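I met Zofia Lis at the back of her repair shop in Rilham, where she has been fixing secondhand chairs and tables for longer than she cares to say. She made me tea before I could ask for it and apologized for the radio – I liked the radio, so it stayed on.

5 comments

How did she start? "I bought a table for 200 dollars and ruined it," she told me, laughing. "I sanded right through the top in one afternoon. Then I had to learn!" Her second try was a bench for a neighbor in Cairns, and that one is still in use.

I asked what people get wrong most often. "They rush the finish. Put on a thin coat, go home, come back tomorrow. Everybody wants to do two coats before dinner." She likes pale wood left pale (I confess I've stained everything I own dark brown) and thinks most old tables only need a good cleaning.

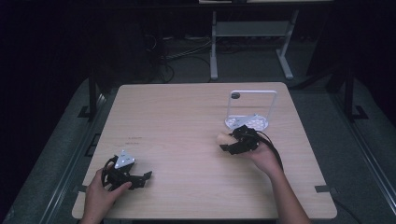 She's also firm about prices. A man once offered her 675 dollars for a desk she was still working on, and she told him to come back in November. Did he? "He did, and he brought his mother. She bought the chairs."

Next up is a set of stools for a cafe called Zateo, and she hasn't picked the oil yet.

Share 2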